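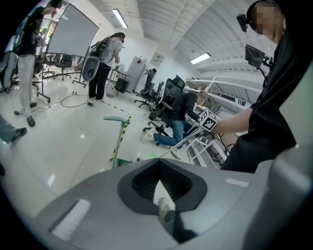 When is the by-election for the Hirkovton ward seat?

Polling day hasn't been fixed yet, though we know that makes it hard to plan your summer. The notice of vacancy went up in April, and the council's elections office will publish the notice of election once the date is settled. As soon as it does, we'll put the date at the top of this page and on the board outside the library, so you won't have to go hunting for it.

Why is there a by-election at all?

The sitting councillor stepped down to move nearer to family, and we wish them well. Because there's a good stretch left before the next full council elections, the seat has to be filled, and enough residents wrote in to ask for a poll. If they hadn't, it would simply have stayed empty for a good long while, and the ward would have had one voice fewer in the chamber.

Which streets are in the ward?

Everything between the old railway line and the river, plus the whole of the Abugri estate and the cottages out along Ferker Lane. The boundary was redrawn a few years back and it still catches people out (it caught one of us out, and we write the page!). If your polling card used to say Brorska ward, do have a look at your latest one before you assume you can't vote in this election.

How close was it last time?

Very close indeed. The winner polled 916 votes and finished 99 ahead of the runner-up, and there was a recount that kept everybody in the hall until well past midnight. So if you've ever wondered whether it's worth the walk to the polling station in the drizzle, we'd gently suggest that it is.
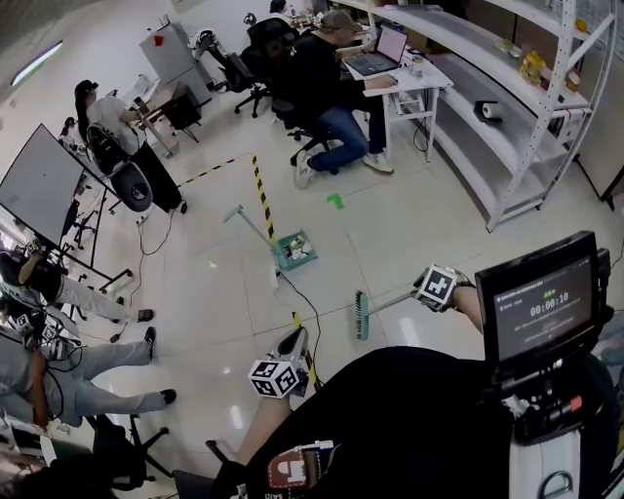
Turnout is the other thing people ask us about after that one. Council by-elections tend to be quiet affairs, and plenty of people who vote happily in a general election don't realise there's one going on. We're delivering 2,000 leaflets with the basics on them, and if yours doesn't turn up, drop us a line and we'll pop one through the door.

Do I need to bring anything with me?

Photo ID, please. A passport or driving licence will do nicely, and so will an older person's bus pass. You don't need your polling card, although it does speed things along at the desk. If you haven't got any ID that counts, you can apply for a free voter certificate from the council, and it's best to do that early.

Can I vote by post, or ask somebody to vote for me?

You can do either. A postal vote needs an application form, and a proxy vote needs a slightly longer one. Both have deadlines that fall well before polling day, and they will be listed in the notice of election. If you had a postal vote some years ago, check with the elections office that it's still running, as they do expire.

Will there be a hustings?

We're hoping for 2, one in the afternoon and one in the evening, so that people who work shifts or have little ones to put to bed can get to at least one of them. All the candidates will be invited once nominations have closed. Questions can be sent in beforehand or asked on the night.

Do you support one of the candidates?

No, and we're quite strict with ourselves over it. We'll print the same length of statement from every candidate who sends us one, in the order they appear on the ballot paper.

Page last updated Monday, July 27, 2026.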